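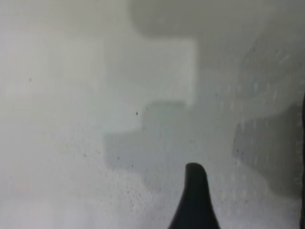
Frosting a glass cabinet door with static film. Did both doors on the Vainio cabinet in the workroom, second one went much better than the first, so these are the notes from the second one.

Why frosted and not paint: wanted the light to still get through, just didn't want to look at the junk. Boxes and cables behind it turn into gray blobs. Anything pressed right up against the glass still shows pretty clearly, so push stuff back a few inches.

## What you need

- Frosted static cling film. I used Pekunum, the plain one with no pattern
- Spray bottle, water, a couple drops of dish soap
- Squeegee (mine is a Cotano with a felt edge) or an old store card wrapped in a t-shirt
- Sharp craft knife, NEW blade
- Metal ruler
- Glass cleaner, lint-free cloth
- Masking tape

## Measure

Measure the glass you can see, not the door. My pane is 575 mm tall and 557 mm wide. Measure the width at top and bottom both, old doors aren't square.

Cut the film 20 mm bigger each way. You trim later. First time I cut it to exact size and it went on a hair crooked, gap down one whole side. Had to redo it.

## Clean the glass

Longest part. Clean it, dry it, clean it again. Scrape off old sticker glue with the card. Corners too – that's where the fuzz lives. Run a damp cloth around the trim last.

If you have a cat, shut the door.

## Put it on

1. Take the door off if you can and lay it flat on a towel. Upright works but it's a pain.
2. Spray the glass. Really spray it, it should be running.
3. Peel the backing. Two bits of masking tape in one corner, one each side, pull apart. Do not pick at it with your nails for ten minutes like me.
4. Spray the peeled side too. Keeps it from folding and grabbing itself.
5. Lay it on with the extra hanging over evenly. Slide it till it looks right.
6. Spray the top of the film so the squeegee glides.
7. Squeegee from the middle out. Light pressure first pass, harder second pass. Wipe the water off the edges as it comes.

Bubble? Lift the nearest corner, spray, lay it back down. A piece of lint is the same thing but pick it off with tape. Tiny bubbles flatten out in a day or two, leave them alone.

## Trim

Ruler against the trim, knife along the ruler, one slow cut per side. Leave a sliver of bare glass at the edge, the thickness of the ruler or so. If film rides up onto the trim it'll peel within a week.

Snap the blade after evry two sides. A dull one drags and you get a torn wavy edge.

One more pass with the squeegee around the edges, then dry with the cloth.

## After

It looks cloudy and kind of patchy at first. That's water under there. Give it overnight before you hang the door back up, and don't wipe it down for a few days.

Later on just soapy water and a soft cloth. No ammonia, no scrub pads.

To take it off, warm a corner with a hair dryer and pull slow. Roll it back up on the cardboard tube with the backing on and you can use it again – I saved the crooked piece from door one for the little bathroom window.

Film came from Flurport, leftover roll bin. They had a wider roll too but it was creased at the end so check before you pay. Creases don't come out, I tryed.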